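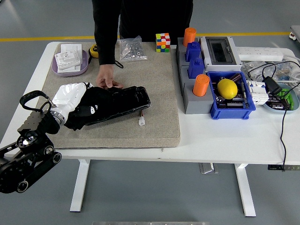
About us

Hi, I'm the person behind Sekari! I look after small tracked robots with an arm and a gripper, mostly for workshops that bought one and then got busy. I started in June with a single repair for Randden, and I've since had 50 machines across my table.

Every robot gets the same treatment. I clear grit out of the treads, check the wrist joint for play, then set the grip force on soft stuff (bags and cloth are the hardest, a gripper loves to bunch them up). After that it's 10 test picks in a row, and if one slips I start over. Cables get looked at last.

Tracks wear faster than you'd think, so please send yours in after 2000 hours. Spare treads go out within 5 days.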